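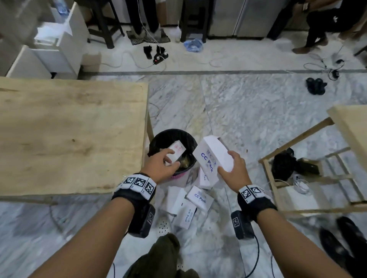

Small boxes have been my nemesis ever since I started selling refurbished odds and ends out of the spare room. They come in with every order, they're too cute to throw out right away (I know, I know), and then one day I can't close the closet. So twice a year, usually in March and again in the fall, I do a big box purge. I've gotten pretty fast at it!

First, bring the bin to the boxes. I used to carry armloads to the kitchen and drop half of them in the hall. Now I park a round bin right in the middle of the floor, dump the boxes next to it and sit down.

Put in a fresh bag and fold the top well over the rim, a good hand's width if the bag is big enough. A skimpy fold slides in as soon as you start pushing things down, and then you're fishing it out from under a pile of cardboard.

Next, open every box. Every single one, even the ones that feel like air. Last time I pulled a perfectly good charging cable out of a Cimano box I'd been about to toss, plus a warranty card I had spent an evening hunting for. Lift the flap, stick a finger in, check under the insert.

Then flatten. Pop the glued side seam with your thumb, press the box flat, and slide it in on edge along the side of the bag. Tiny stiff ones that won't flatten can go in the middle and get a good shove. If your town takes cardboard separately (ours does, but only clean stuff), keep the flat ones in a paper sack and save the bin for plastic trays, tape and anything with food on it.

What do I keep? Boxes for things still under warranty, and anything I might resell, like my Arango headphones. Those get nested, small inside large, and go on the top shelf. When the shelf is full, I stop keeping.

I set a timer for 20 minutes, or 30 if it's been a bad season, and quit when it rings. Tie the bag before it's stuffed to the brim so you've got enough plastic left for a knot, then sweep up the little cardboard crumbs. They get everywhere, and they stick to socks.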